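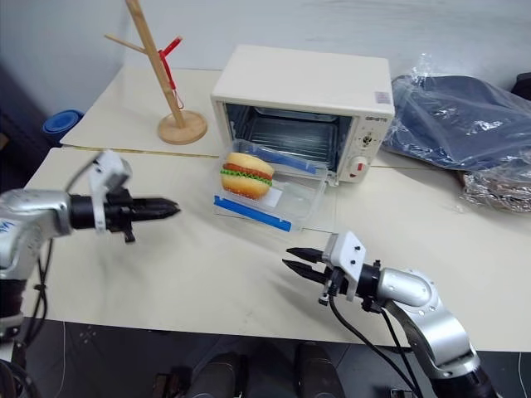

3. Shared Work Surfaces and Booking Behavior

July
By Nyokabi Makokha and Povilas Kairys
2 comments | 14 shares

3.1 Setting

The study was carried out at the Vosden site, where several departments share one floor of work tables. No table belongs to a department. Staff reserve a table through a web calendar, and a paper card on the wall beside the table repeats the day's bookings. Before the calendar was introduced, tables were claimed by leaving belongings on them, a practice that staff we interviewed called "parking."

Tables on the floor are used for very different kinds of work (Figure 3). We did not separate bookings by type of work, as the departments describe their work in terms that could not be matched to one another. Kioko's earlier survey of the Mutiso building ran into the same problem and dropped the variable at the analysis stage.

Figure 3. A work table at the Vosden site.

3.2 Data

We drew a sample of 500 bookings from the calendar. Each record gives the table, the start and end time, the department of the person booking, and whether the booking was changed or cancelled. Names were removed by the site office before the records reached us. Bookings made by the site office itself, mostly for cleaning and repairs, were left out.

The calendar works in blocks of 30 minutes. A person who needs a table for a short task must still take a full block, so recorded time overstates time in use. To check this, Mwajuma Muriithi kept a paper log on the floor and compared it with the calendar. The log was kept only between 9 a.m. and noon, and we do not extend its results to the rest of the day.

We also interviewed 14 members of staff. Interviews followed a fixed list of topics but were otherwise open. Recep Kahraman conducted them and wrote the summaries, which the staff members could correct before we read them.

3.3 Late Release of Bookings

The most common complaint in the interviews was that tables were booked and then not given up when plans changed. The calendar has a release button, and all of the staff interviewed knew of it. Several said they kept a booking "in case," as a released table was likely to be taken at once. One person described booking the same table every week for a task that had moved to another building the year before.

This agrees with what was reported for the Greslow offices, where meeting rooms rather than tables were shared. It differs from the Zullberg case. There, unused bookings were charged to the department's budget, and late release was rare. Staff at Zullberg did, however, make fewer bookings overall and went back to informal claims on tables in the corners of the floor.

The calendar records do not show why a booking was kept. A booking that runs to its end looks the same whether the table was used or not, and the morning log covers too few tables to correct for this. We therefore treat the interview material as the main evidence on late release, and use the calendar only for changes and cancellations, which are taken up in Section 4.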